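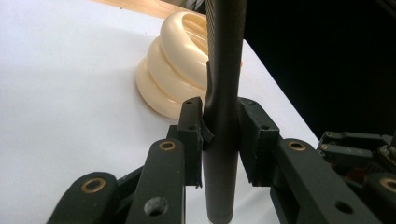

5 min read

The Sernthorpe site opens its handling lab to visitors twice a year, and the winter session fell on Wed 7 February. I went to find out how far two-finger grippers have come with ordinary objects: the things that sit on a kitchen counter, or get moved from one tray to another in a small shop. The short version is that picking up is in decent shape and putting down is behind.

The tour started in the bench room. Most of the stations use hand-held grippers, the kind a person carries through a task while the motion is recorded. The finger pads are driven by linkages, and the joints on the newer units run in brass bushings. Hooman Nikzad, who ran the session, spent more time on those joints than I expected. Play in a linkage shows up at the pad as a small sideways shift, and a policy trained on one tool will carry that shift to the next one, where it may be wrong.

Rods and tubes take up a good part of the bench work. A tube held upright between two flat pads has a narrow contact strip on each side. It can pivot around the line between those strips, and it will do so if it is gripped well away from its center of mass. Taper makes this worse. Broom handles, curtain poles and tent sections all belong to this family, so the problem is a household one.

Stacked rings were the other recurring item. Glossy rounded surfaces give the pads little to work with, and a ring that sits at a slight tilt in the stack presents a different edge than the planner expects. Lifting off the top ring is treated as solved when the stack is square. With a tilted ring, the lab counts the attempt as a success only if the lower rings stay where they were.

Figures on the wall for the current policy, moving single items from table to bin: 154 attempts, 34 failures. Nikzad sorted the failures into bad approach, slip during lift and bad release. He would not put a percentage on each, but said release was the largest group. A person watching for an hour would have guessed the same. The arm stops over the bin, opens, and the object leaves with whatever rotation it had.

The second room held a demonstration by Zanetti, a shelf-restocking cell set up as it would be in a small hardware store. It handled boxed goods at a steady pace and was slow with anything hanging from a peg. The cell halts and calls for a person when its confidence drops. During my visit it did this 5 times. Each call was handled in a few seconds, but the attendant could not have been doing other work very far away.

Prarnovcombe, which makes the planning software, had a desk with no hardware and a long queue. Their claim is that a new object can be added after 100 recorded demonstrations. I asked whether that held for clear plastic and for cloth. Cloth was excluded. Clear plastic was "in progress" – I took that as a no for this year.

Practical notes for anyone going to the May session. Registration is through Vistimard, who manage the building, and the badge desk is at the rear entrance. Closed shoes are required. Questions are taken at the benches and there is no seated talk. Bring water, as the bench room is kept warm.

On whether any of this can do chores yet: for rigid items of known shape, on a clear surface, with a person within reach, yes. I would let the bench policy clear a table of toys. I would not let it put glasses away. The shop cell is closer to paying for itself, mainly where the stock is boxed and the shelves are deep enough to forgive a rough placement.

The failure sheets are due to be updated before the next open session, and I have asked for the breakdown by object type.

12 shares
3 comments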